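To: lerville-rain list
Subject: Re: Dust in the gauges again
Date: 2019-09-15

On the weekend, the Rulberg gauge wrote:
> Third brown sample this month. I ran it through the filter paper
> and the paper came out the colour of milky tea. Is anybody else
> getting this, or is it only us on the ridge? The Villanueva gauge
> is on the same side of the valley and I haven't seen its numbers
> since winter.

You have company. Ours at Lerville has been tea-coloured since the first of September, and on the fourth I would have called it gravy. It fell as 4 mm overnight, barely enough to wet the funnel, and left a ring I had to get off with a bottle brush.

My theory, for what it's worth (the list has been generous in the past about what my theories are worth), is that we're seeing the small falls and blaming the dust. When you only get a few millimetres, everything hanging in the air comes down in it and there's no water behind it to thin it out. In a decent soaking the first cupful is just as filthy, but it gets drowned by the rest.
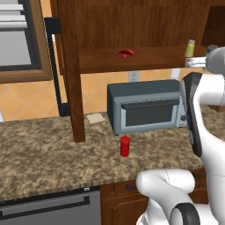

To test this you'd have to swap bottles partway through a storm, which means going outside at whatever hour the storm prefers. I managed it once last year, in a dressing gown, and collected 200 mL of lovely grey muck followed by 50 mL of something you could have put in a kettle. One storm proves nothing, as I was told on this list at some length.

The neighbours favour the Komerell quarry as the culprit. I'd like to agree with them, but the wind was from the west on every brown day I have written down, and the quarry is to our east. It would have to be very determined dust.

Could Rulberg hang on to the filter papers? Dry them flat, put the date on in pencil, and keep them out of the ute. I have 31 of mine in a shoebox, and laid out in order they look like a paint chart for people who hate colour.

If whoever reads the Villanueva gauge is still subscribed, please send your sheet, even with the gaps in it. Mine has gaps too. I was asleep for most of them.

Lerville gauge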